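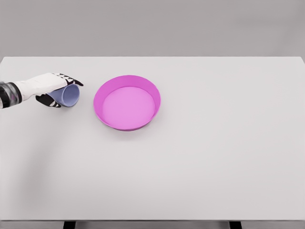
The cup and bowl task in the Bastovar simulator, right-hand side of the table left clear.

Bastovar is a simulated training kit for robot hands, sold by Clanbridge. I used it for two weeks to repeat the Singhal method, which trains a grasping policy from a small set of demonstrations and then varies the colours and lighting between runs.

Setting up took most of a Tuesday. The manual assumes you already know where the hand's joint limits are kept, and the default friction is too low, so cups slid out of the grip until I raised it.

After that it behaved well. I recorded 48 demonstrations and ran 873 trials. The policy picked up the cup far more reliably than one trained without the colour changes, though tipping it over the bowl was still hit and miss – it often stopped short of the rim.

Shadows are soft and the surfaces very plain, so I wouldn't trust these results on a real bench without more work. The Illoston kit has better textures but runs much slower on my machine.

Export is clumsy and the logs split into two files for each run. Fine for testing a method, and I'll be renewing the licence in November.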